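Week 7: Reading a packaging claim

Most of you came back from the reading convinced that lighter boxes mean less waste. I'm not, and the Stiltham report is a good place to see why.

The headline is a 38 percent cut in board. Look for the base. Stiltham compares its new mailer with a design it had already stopped using by July, so part of that cut would have shown up with no new mailer at all. Kartha makes this point in his chapter and then, oddly, drops it.

Second, the sample. The damage figures rest on 600 parcels, all sent from Gundale on one route. Dönmez calls this "adequate." Adequate for what? A short route with few handoffs says very little about a parcel that changes trucks four times.

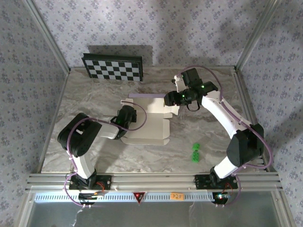
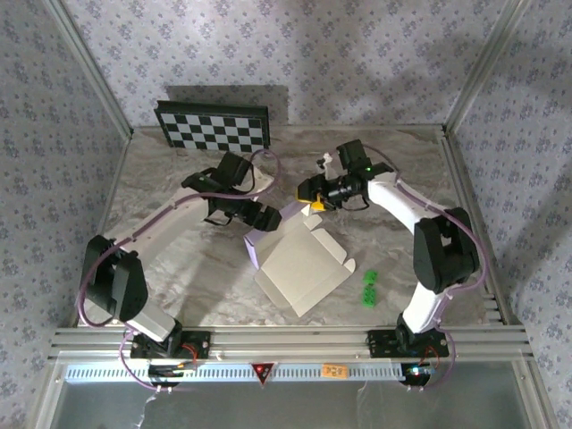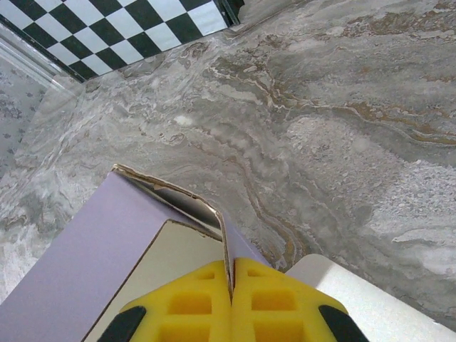 Third, returns. A box that fails gets replaced, and the replacement uses board too. Stiltham leaves those boxes out of the total. Yurchenko counts them, gets 3,751 extra boxes for the year, and the saving shrinks a good deal. I have doubts about Yurchenko's number as well (see the footnote on how "failed" was defined), but at least the line is in the table.

Also watch the word "recyclable." It describes the board. It doesn't tell you how much of it gets recycled, and the report slides from one to the other on its second page.

For next time: read the Kundlow reply, sections 1 and 2 only. Write down every comparison it makes and what each one is compared with. If you can't find the base, write "none given."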